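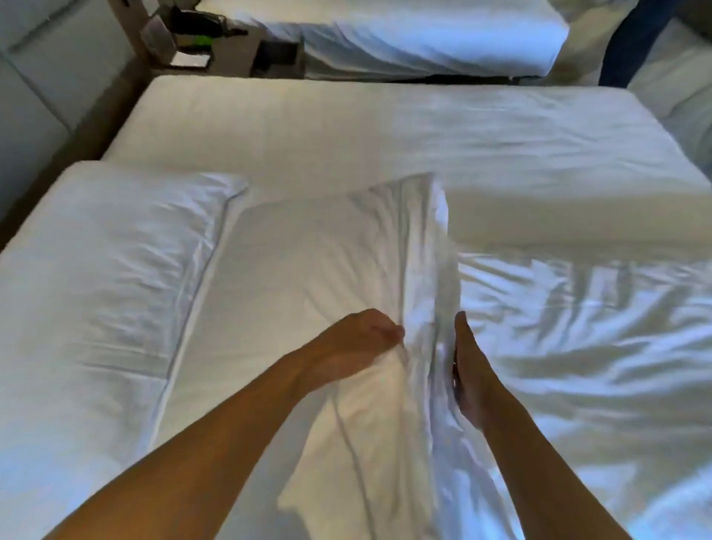
4.2 Collecting the bedding demonstrations

I'll be upfront that bedding was my idea, and that Ferhat Aksoy argued against it for most of April. His view was that we had a perfectly good set of rigid tasks (cups, drawers, the cutlery tray) and that cloth would eat the rest of the project. He was right about the time it took! But I still think pillows are a lovely test for learning from demonstration, as they sit in an awkward spot between a solid object and a sheet of fabric. You can shove a pillow around like a box if you want to, and then the moment you tug at the case you're handling cloth again, with something heavy and squashy inside it that has its own ideas.

We gathered demonstrations in two ways. In the first, which I'll call bare-hand, a person wearing a camera on their head does the job with their own hands and we work out the hand poses afterwards. In the second, remote control, an operator sits at the Lelska console in the next building and drives the two-armed robot through the same job. The instructions for both were the same and very short: get the pillow sitting properly in its case, smooth it, put it at the head of the bed. We left the order up to the demonstrator, and we left the style up to them too, which caused me some grief later on (see 4.3).

Across both methods we ended up with 2,841 usable demonstrations from 13 people. Most of those came from the bare-hand side, simply because it's so much quicker. A person who has made beds for a living can finish a pillow in the time it takes a remote operator to find the corner of one. Melahat Bilgin, who spent years in housekeeping before she joined us at Multonthorpe, would get through a whole room before I'd finished labelling her first bed. She also taught the rest of us the edge pinch, where you gather the long side of the case into a ridge between your two hands and work along it until the seam lines up. I had never noticed anyone doing this. Now I can't stop doing it at home.
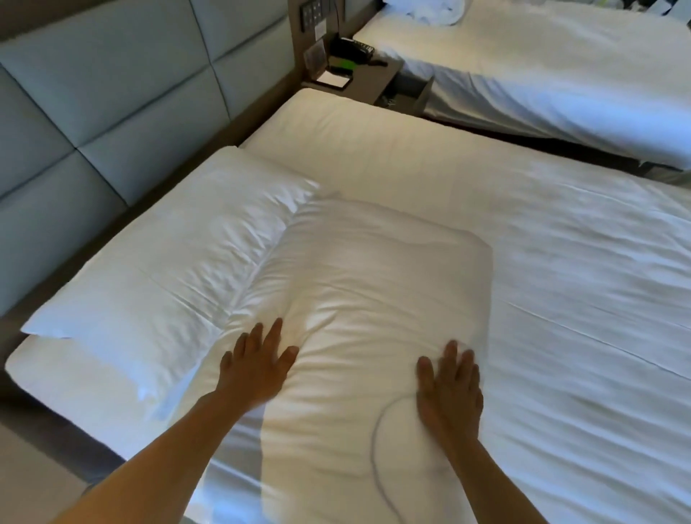
Pressing turned out to be the hardest part to record well. From a head camera you get a good look at where the hands go, but next to nothing about how hard they're pushing, and when somebody smooths a pillow the force is most of the skill. We tried reading it from how far the fabric sank under the palms. That worked tolerably on firm pillows and badly on plump ones, where a light touch and a heavy one leave much the same dent. In the end we stopped trying to recover force from the bare-hand recordings at all. Those recordings teach the policy where to put its hands and in what order, and the force comes from the remote control set, where we can log it at the wrist.

This split is really the main point of the section, so let me spell out how we did it. The policy (Lam, in all the tables) has one set of weights for both sources. For a bare-hand demonstration, the force part of the training loss is switched off. For a remote one, everything is on. Cengiz Tekin suggested weighting the remote demonstrations more heavily to make up for there being fewer of them, and after a bit of fiddling we settled on a weight of 4. Going higher made the robot noticeably hesitant, a habit it picks up from us. Remote operators pause a lot. They lean over, squint at the screen, back off, try again, and if you train too hard on that you get a robot that dithers over a pillow like someone choosing a paint colour.

A word on blur. Hands move fast when they're plumping and smoothing, and head cameras move too, so plenty of our footage has soft fingers in it. My first instinct was to throw those bits out, and I did, for one version of the dataset. It was a bad move, since the filter removed nearly all of the smoothing and kept all the standing about. We put them back and let the hand tracker report how confident it was at each step instead, then scaled the loss by that number. I'd recommend the same to anyone working with cloth.

The other thing we learned was to let demonstrators lift the pillow off the bed. Our early instructions told people to keep it flat on the mattress, which made the tracking easier, and Birsen Baysal pointed out (quite politely, considering) that it was a silly way to change a pillow. You want to hold it up and let its own weight settle it into the case while you keep hold of the fabric. Once we dropped the rule, the recordings got messier and the learned behaviour got better. The examples in Figure 4 are all bare-hand, seen from head height, and include one with the pillow held up over the mattress.

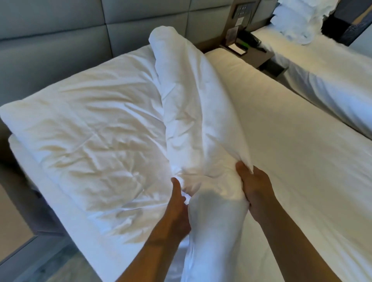

Lifting does bring its own trouble, mind you. A raised pillow hides a good chunk of the bed behind it, and it hides fingers as well. Thumbs are the worst for this, and they vanish into a fold and the tracker starts guessing. Recep Uçar wrote a small repair step that looks at the grip just before and just after the gap and fills in something sensible between them, as long as the gap is short. Longer gaps we mask out completely. I spot-checked his repairs by eye over several long evenings and only disagreed with them where the hand had let go and re-gripped while out of sight, a case that his method can't know about.

For remote control, each operator had 6 practice sessions before we kept anything. I'd have liked more. The arms we rented from Verkico have stiff, simple grippers, and it takes a while to stop thinking with your fingers and start thinking with two flat paddles. The edge pinch doesn't carry over directly, so our operators clamp the case with one gripper and run the other along the seam. Lam seems quite happy to borrow the path from the bare-hand pinch and the contact from the clamp, which was the result I was hoping for and the one Ferhat had bet me a coffee against.

Cases with zips, and pillows that go into the case from the side, were left out of the training set. We come back to both in Section 6.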